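1/ Notes on how the Falstead water contamination story moved from broadcast to web-only. I compared the two versions of the Clidham Channel report line by line. Long thread.

2/ The web version runs 1026 words as a transcript. The evening broadcast gave the same material 74 seconds, read by the anchor over file footage. The reporter's own voice was not used.

3/ Items in the web piece and absent on air: the lab results, the name of the contractor (Rirkier), and the interview with the plant operator. Items on air and absent from the web piece: none.

4/ The station's explanation is "time constraints." The same broadcast carried a 90-second segment on a chess club's summer open house. I have nothing against the club. It is a useful measure of the time available.
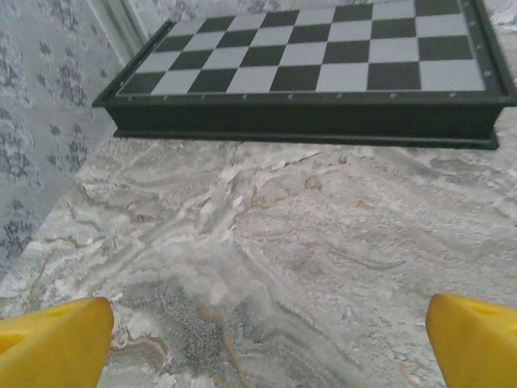 *Chessboard on a marble surface.*

5/ Placement on the site matters too. The report went up at 11:40 p.m. under "More Local." It did not appear on the front page during the period I checked, which was the following morning until noon.

6/ The video player required two clicks and an ad. The transcript was on a separate page with no link from the video. I found it through the site's own search box, using the contractor's name.

7/ The Obi newsletter picked it up and linked directly to the transcript. Two other outlets then cited Obi as the source. Neither credited the reporter who did the work.

8/ Method: I logged the station's local broadcasts for June and sorted them by topic. Of about 60 segments, one dealt with the water plant. Weather teasers were excluded. Repeats were counted once.

9/ Limits: one station, one month. I can't see internal scheduling, and I don't claim the piece was held back on purpose. The log shows where it ran and how long it got.

10/ I asked the station whether the full report will air. The reply said it "remains available online." I'll post the log as a plain spreadsheet once I fix two mislabeled rows.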